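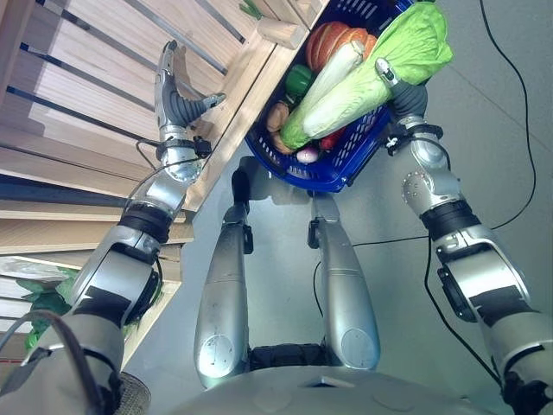
What is Wada?

Wada is a robot with two arms, two legs and two hands, and a company called Rorkitz rents it out to schools and museums so kids can watch it do the shopping. Pretend shopping. A shelf, a basket, a heap of vegetables and a robot that has to get them from one place to the other.

We went to see it at the Citatano science center in Dumum, in October. Went twice, because we missed the first slot. (9:30 in the morning means 9:30. Be early.)

Lots of you wrote in asking if it's worth telling your teacher about. So this page is what it does, how it works, what you get, what we liked and what bugged us. Quick as we can.

What comes in the set

The robot. Shelves. Crates to go on the shelves. A shopping basket. A big bag of play food, mostly vegetables. Plus a grown-up from Rorkitz who stays with the robot the whole time and runs the show. Ours was Mayu Kobori. She was good, she let people ask the same thing three times.

There's a workbook too, 112 pages, which sounds like a lot but much of it is mazes and space for drawing. Your class keeps it.

You do not get to keep the robot. Sorry. Somebody always asks.

How does a robot pick up a cabbage?

OK so think about how YOU pick up a cabbage. You look at it. You reach. Your hand opens before it gets there, you don't even think about that bit. Then your fingers close, you feel that it's not slipping, you lift. Done in a second.

A robot has to do every one of those steps on purpose.

Step one, look. Wada has a camera in its head, pointing down, so it can see the shelf and the floor and its own arms all at once. A camera doesn't know what a cabbage is, though. It gives the computer a giant grid of little colored dots. The computer has been shown lots and lots of pictures beforehand, and it has learned which dots usually mean "cabbage" and which mean "shelf" and which mean "the floor, ignore it".

Step two, plan. Where is the cabbage? How far? Is there a crate edge in the way? The computer works out a path for the hand that doesn't bump anything. Try this at home: put a cup behind a cereal box and reach around for it, really slowly. Your elbow has to go somewhere weird. Robots have the same problem with their elbows.

Step three, reach. Every joint in the arm has a motor. Shoulder, elbow, wrist, and more in the fingers. All of them have to turn the right amount together. If the shoulder is a tiny bit wrong the hand ends up a LOT wrong, because the arm is long. Hold a long stick and wiggle your wrist and look at the far end. See? 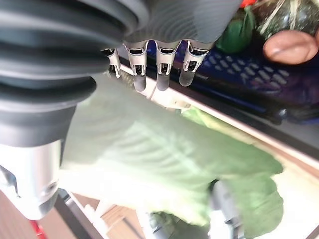
Step four, close the fingers. Squeeze too soft and the thing drops. Squeeze too hard and, well, with a real tomato you'd have soup. Fingertips help here. If they're a bit rubbery they grip better, same as the soles of your sneakers. Wada's fingers have rubbery tips.

Step five, carry and let go. Letting go sounds easy. It isn't! Open your hand too early and the potato lands outside the basket. Too late and your hand is squashed up against whatever's already in there.

Why there's a camera down near the hand as well

The head camera has a problem. When the hand gets close to the vegetable, the hand is in the way! Hold your own hand in front of your face and try to see what's right behind it. Nope.

So there is a small camera by the wrist too. It rides along with the hand and gets a close look at the fingers and what's under them. Head camera for the big view, wrist camera for the close view. The computer uses both together.

Word box

Joint: a place where something bends. Your knee is one. Robots have loads.

Motor: the part that turns when electricity goes through it. Makes the joint move.

Gripper: any robot hand. Some are just two pinchers. Some have fingers like Wada's.

Humanoid: shaped sort of like a person. Head, arms, legs.

Sensor: a part that notices something. Cameras notice light. Others notice pushing, or heat, or sound.

Bellows: a folded rubbery sleeve, like the bendy bit of a bendy straw. It can cover a joint and still let it move, and keeps dust and fingers out.

What happens in the show

A session is one hour. Mayu does a short talk first, then the class votes on a shopping list. Ours was a mess because half the room wanted pumpkin and the other half wanted pumpkin AND to see it fall over. (It didn't.)

Then the robot goes to work. It's slow. You should know that before you go! If you're expecting a movie robot you'll be fidgeting. One vegetable can take longer than it takes you to tie both shoes. But if you pick one finger and only watch that finger its much more interesting, that's our top tip. The fingers don't all move at the same time.

After that you do the kid jobs. One team draws the path the hand took. One team gets to be "the robot", with a blindfold and thick gloves on, while a friend tells them where to reach. Left. Left. No, my left. Everyone learns very fast why giving directions is hard.

And at the end, questions.
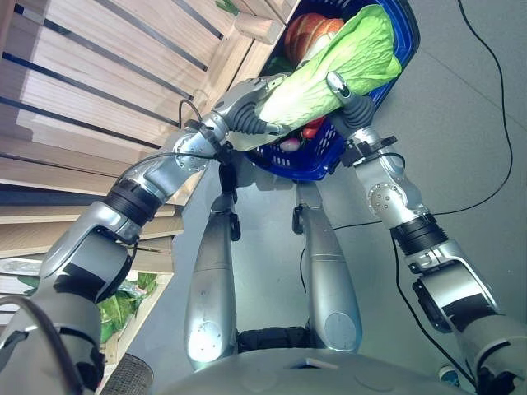 Both hands on the basket. Leafy stuff on top!

Two hands are harder than one

You'd think two hands would make it twice as easy. It kind of makes a new problem. The hands have to agree.

Try carrying a tray with a friend, one on each side. If you walk faster than they do, the tray tips. A robot's left arm and right arm are like you and your friend, except one computer is in charge of both, so at least there's no arguing. It has to know where each hand is, all the time, and keep the basket from tipping too far while stuff goes in.

Also the hands can crash into each other. The computer checks for that over and over. Kyrylo Savchuk, who sets up the arms at Rorkitz, told us the robot has a rule that if it isn't sure, it stops. Just stops and waits. We liked that rule.

Why vegetables?

Because they're annoying! Good kind of annoying. A box is easy, it has flat sides and corners and every box of crackers is the same as the last one. Vegetables are round, bumpy, long, floppy. A radish is tiny. A pumpkin is a big fat ball with nothing to grab. Leaves bend out of the way when you poke them. A pepper is shiny and shiny things confuse cameras, the light bounces off and there's a white spot where the color should be.

Plastic bags are even worse. See-through AND crinkly AND a different shape every time you touch them.

So if a robot can handle a pile of vegtables, it's got a good start on other mixed-up piles. Laundry. Toys on a bedroom floor. (We asked. Wada does not do bedrooms.)

Our turn: what we liked

You can get close enough to see the joints. There's a line on the floor you stay behind, but it's a near line.

The play food. Really nice play food.

The workbook page where you label a robot arm and your own arm side by side. Shoulder, elbow, wrist, same words.

Mayu said "I don't know, I'll find out" two times, and then she did find out and emailed us.

What bugged us

Slow. Said that already.

The blindfold game only has gloves in one size. Too big for the little ones, they kept flying off.

If you sit at the back you see mostly other people's heads. The center does have a big screen, but it was switched off until somebody asked.

Not enough on how the computer learns. There's one page on it in the book, page 87 I think, and it goes by way too quick. Older kids will want more.

And the price, which is for your teacher to worry about. A school visit costs 860 dollars for the whole day, so four classes can share it. Going to the science center is much cheaper, you pay the normal ticket and the robot is included.
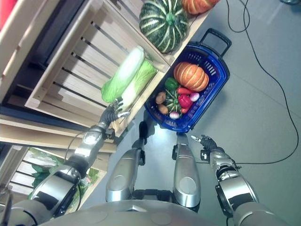
How does the robot know when the basket is full?

It looks. The head camera checks how high the pile is and how much basket is still showing, and if there's no good gap left, the computer decides to stop adding things. Mayu can also just tell it to stop.

Can it fall over?

Any robot with legs can. Standing up is work! Your body makes tiny fixes all day without asking you, little pushes from your toes and ankles. Stand on one foot with your eyes shut and you'll feel them. A legged robot does its own tiny fixes with motors.

What are the cables for?

Power and messages, mostly. Electricity goes to the motors, and signals go back and forth so the computer knows where each joint is. Don't step on cables. Any cables, anywhere, but specially around robots.

Does it get tired?

Not like you. Motors get warm when they work a lot, so they need a rest to cool down. Between sessions Wada has a break and so does everybody else.

Will robots do all our shopping?

Maybe some of it, someday. Right now a kid your age is quicker at it and can also run back for the milk.

Is it alive?

It's a machine. It doesn't feel hungry when it looks at the pumpkin. It doesn't mind which vegetables you vote for either.

Things to try at home

Put socks on your hands and move ten grapes from one bowl to another. Then do it with bare fingers. Which fingers did you miss most?

Close one eye and try to touch a pencil tip that someone else holds out. Harder? Two eyes help you judge how far away things are. Lots of robots use two cameras for the same reason.

Write instructions for picking up a banana. Every single step. Give it to a grown-up and make them do EXACTLY what it says and nothing else. Ours ended up holding the table.

If your class wants a visit

Ask your teacher to write to Rorkitz and say which grade you are. It's meant for second grade to fifth. You need a room with a smooth floor and space to move the chairs back. The waiting list was pretty long when we asked, so get in early, and the Citatano sessions run at 9:30 and 1:00 with room for one class each.

More robot questions? Send them in. We'll do grippers with only two fingers next, and somebody asked about suction cups, so those too if there's space.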